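Signe Forsberg can talk about snack bars for as long as you let her, and I let her for most of an afternoon. She looks after the shared snacks for the people who work at Flomum, and she has turned a job that most offices settle with one big cardboard box into something she clearly loves.

"The box was terrible!" she says, laughing. "Everything goes in, the chewy ones sink, and by the end there's only the flavor that people don't like. So I thought, okay, clear plastic. Let people see what they're getting."

It took her 2 tries to find containers she liked. The first were tall and square, and hands got stuck in them. The ones she has now are low and see-through with soft, rounded shapes, and she is delighted with them. "You can spot a wrapper from the doorway. You don't dig, you just take the one you want."

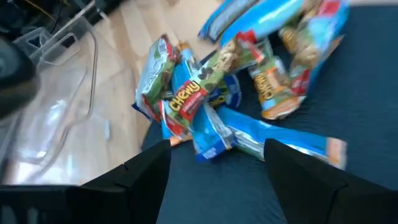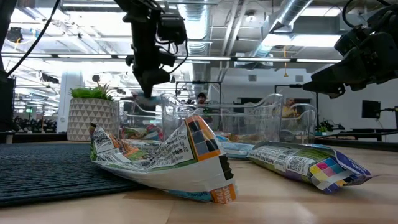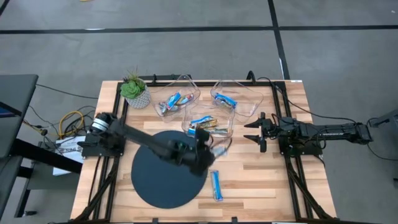
Snack bars in clear plastic bowls

Her method begins with a heap. All the bars come out of their cartons at once, and then she sorts by how people eat, so something for the early crowd, something for the long gap after lunch, something chocolate chip for whoever needs it. Bags of snacks get their own turn. "Bags are hard," she admits. "They crumple, they fall over, they take up all the air. A bar is so polite next to a bag."

I asked whether she reads the labels. She does, every one, and she likes it. "The backs are the best part! You compare the protein and the sugar, and then you pick the one you wanted in the first place."

She keeps a wooden table for the sorting and won't hear of using the kitchen counter, where somebody always wants to put down a coffee. A dark cloth helps too, she says, because bright wrappers show up so well on it. The whole refill takes her 5 songs, and she picks the songs.

What would she change? More fruit, and a second shelf. She has been asking for the shelf since the spring and has already measured the wall for it, 900 millimeters, with room left over for the tea.

"Come back when it's up," she told me at the door, and put a granola bar in my hand for the train.

Contact | © 2019 Flomum | Back to top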